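Bemby: Spielstand nach Update auf der Handheld-Version nicht mehr lesbar

Kumudini Sheikh
3 Kommentare · 52 Mal geteilt

Ich spiele Bemby auf dem Handheld und wollte den Spielstand auf die PC-Fassung übertragen. Auf beiden Geräten bin ich im selben Ragab-Konto angemeldet. Vor dem letzten Patch ging das ohne Weiteres, jetzt erscheint auf dem PC die Meldung »Datenblock ungültig (Code 42)«, und im Menü steht der Slot als leer. Auf dem Handheld selbst lässt sich derselbe Stand laden, allerdings fehlen dort zwei Fähigkeiten, die ich nach dem dritten Boss erhalten hatte. Die Karte ist zu 70 Prozent aufgedeckt, ich möchte also ungern neu anfangen.

Bisher versucht: Cache geleert, Spiel auf dem PC neu installiert, Cloud-Abgleich aus- und wieder eingeschaltet. Keine Änderung. Lässt sich der Stand reparieren, oder muss ich auf einen Patch warten?
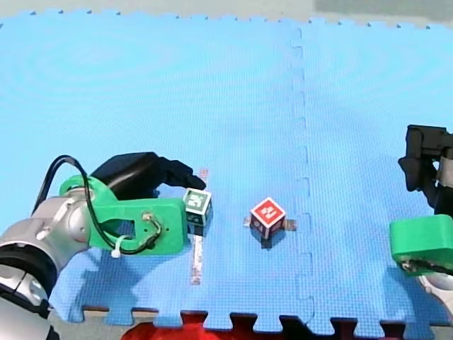 Zuletzt geändert: 2021-12-23

Charalambos Tsoukalas
32 Personen fanden das hilfreich

Code 42 bezieht sich auf die Prüfsumme im Kopf der Datei, der eigentliche Inhalt ist in den meisten Fällen intakt. Seit dem Patch schreibt die Handheld-Fassung den Kopf in einem neuen Format, die PC-Fassung erwartet bis zur nächsten Version noch das alte. Vorgehen:

Cloud-Abgleich auf beiden Geräten abschalten, sonst wird die lokale Datei beim Start überschrieben. Auf dem Handheld den Stand laden, einen Speicherraum betreten und in einen freien Slot speichern. Kein Autosave verwenden -- der Autosave legt nur die Differenz zum letzten manuellen Stand ab. Danach im Optionsmenü unter »Daten« den Punkt »Kompatibel exportieren« wählen und die Datei am PC in den Ordner »Import« legen. Beim nächsten Start fragt das Spiel, in welchen Slot sie soll. Den Abgleich erst wieder einschalten, wenn der Stand auf dem PC geladen und dort einmal gespeichert wurde.

Die fehlenden Fähigkeiten sind ein anderer Fehler. Sie hängen an einem Ereignismarker im Raum hinter dem Boss. Raum verlassen, zwei Bildschirme weit gehen, zurückkehren. Der Marker wird dann neu gesetzt. Falls der Durchgang inzwischen verschlossen ist, geht es über den Aufzug von Prisport aus.

Noch ein Hinweis zur Dateigröße: Der Export liegt bei rund 70 Kilobyte. Ist er deutlich kleiner, wurde der Autosave exportiert und der Vorgang muss wiederholt werden.

Trukar

Bei mir war es dasselbe, schon im Juni mit der Vorversion. Hab einfach neu angefangen, bis Prisport ist man ja schnell wieder. Export gibt es bei mir im Menü nicht, vielleicht nur in der Download-Fassung?

Kumudini Sheikh

Der Export hat funktioniert, der Stand läuft auf dem PC. Die Option stand bei mir erst nach einem Neustart des Handhelds im Menü. Eine der beiden Fähigkeiten ist wieder da, der Doppelsprung fehlt weiterhin. Den Weg über den Aufzug probiere ich noch.

Kommentare (3) · Teilen (52)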